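Our robotics club spent most of September inside a simulator, teaching a two-armed robot to deal with cabinets. I named our task Kudwood, and the name stuck.

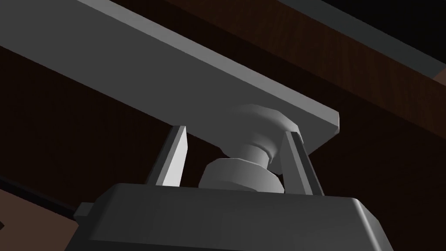

*Report by Sofia Chatzigeorgiou, Team Nolau*

My share of the work was the gripper, and oh, I grew fond of that little knob! The fingers have to come up on either side of it without bumping the bar - easy to say, but I logged 300 attempts before I trusted my numbers. In the end I settled on a gap of 14 millimeters per side (my first guess was far too tight), and I rewrote the closing step from scratch.

The second arm needed a plan too, so we gave it a waiting pose, well clear of the door. 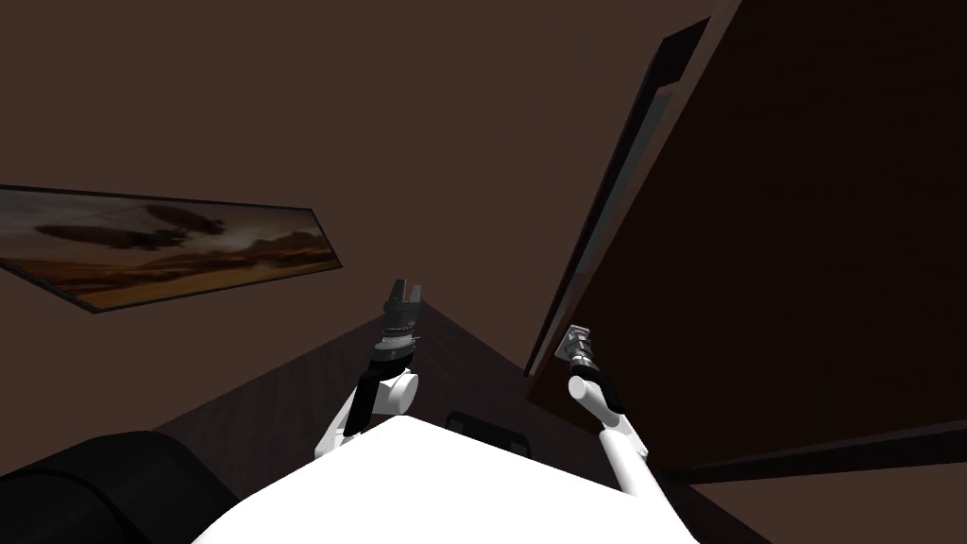
*Fig. 2. Right gripper up at the cabinet, left arm raised.*

Next month I'd like to try heavier doors.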